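Writing the rules down: Houda Naciri on shared robot cells

Houda Naciri keeps the operating rules for the sorting cells at Skengate, where two-armed robots move small packaged goods between bins.
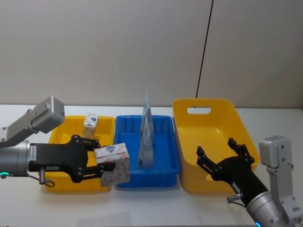
The rules run to seven pages. When she started they were one sheet taped inside a cabinet door, and half of it was about who had the key. "People knew what to do," she says. "They just knew different things, and you found that out when two of them worked the same shift."

The first section she wrote covers shared space. Each arm has its own zone, and the middle of the table belongs to one arm at a time. An arm that wants to enter has to ask the controller for it and wait until the other has left. Naciri says this slows the work a little and she has stopped apologizing for it. "The software can plan around a collision, yes. I still want a rule that a person can check by looking. If both grippers are over the middle, something is wrong, and you don't need a screen to tell you."

Waiting has a rule of its own. An idle arm must hold a position from the approved list, and that list is changed only after a slow run with the new position. Operators used to save their own. She once found 15 of them on a single controller, several with the same name.

Speed took longer to agree on. Dardo Insaurralde, who was then setting up cells for Troncoso, wanted one limit for everything. Naciri wanted two, a lower one for any move with an item in the gripper. They argued about it through most of March.

"Dardo's point was that two limits means somebody will use the wrong one," she says. "He was right about that. So we kept two, but the operator doesn't choose. The cell drops to the lower limit when the gripper closes and stays there until it opens."

Insaurralde, reached by phone, remembers it much the same way. "I lost, but I got the part I cared about," he says. He has since used the same arrangement at another site.

Grip force is set by item type. Light cartons are the hard case, Naciri says, since a force that holds one securely can also crease it. Her rule is to start low, raise the setting in small steps and write down the value at which the carton first marks. The working value has to stay below that. If there is no value that both holds the item and leaves it clean, the item goes back to hand packing.

"That one gets the most complaints," she says. "Somebody always has a customer waiting."

Every new item type has to complete 2,000 picks under supervision before it can run on a normal shift. Drops are logged, and so are picks where the item turned in the fingers. The log for the item they call Zerkance reached 3,522 entries before she signed it off – the bin it was going into had been swapped for a deeper one partway through, and she made the team start over.

Did that cause trouble? "Some. But the bin is part of the setup. The height of the rim changes the path, and the path is what we tested. I had written that down already, so it wasn't a long conversation."

Cables get half a page. They are checked at the start of each shift with both arms moved by hand through their full range, and any loop that can reach the table or catch a rim is tied back before power goes on. Naciri would like this section to be longer. The supplier, Zedard, has its own instructions for routing, and for now hers say to follow those first.

She is also strict about reaching in. Nobody puts a hand over the table while either arm is enabled, even if it is standing still. Stopping the cell, picking up a fallen box and restarting takes less than a minute, and the restart has to be done by the person who reached in.

The rules are reviewed twice a year and after any contact between the arms. Anyone on the floor can propose a change, in writing, with the reason. Most of the proposals she gets are to remove something. She has accepted a few of those, including a sign-in step that duplicated the controller's own record.

The next version will deal with restarting after a power cut. At present the rule is to call her.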